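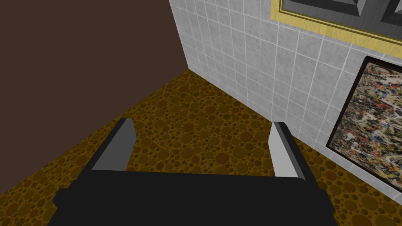 Render: Anum Rajput / Plirnora

Gripper trials in simulation – common questions

Which gripper is being tested?
A parallel gripper with two fingers and a pad on the inner face of each. We compare it with a second model, the Mustach, which has longer fingers and a narrower body.

Why do the floor and walls look so odd?
The room textures are swapped between runs. A controller that only works over a plain gray floor is no use to us, so we try it over patterned floors, tile and busy artwork too.

Where is the camera?
On the wrist, looking out past the fingers. A wide gripper body takes up a lot of the lower part of the view. If that is a problem for your software, use the side camera instead.

How many runs does each gripper get?
90, split over five rooms. Each run has a limit of 34 seconds.

Can I send in my own arm model?
Yes. Include the joint limits and the finger travel. Maksym Zinchenko checks the files before they go in the queue.

Do simulated results match the real arm?
Not always. Friction at the pads is the weak spot, and we plan to repeat the grasp tests on hardware in November.

Who do I ask about scoring?
Araceli Sotomayor.

Last updated March 23, 2023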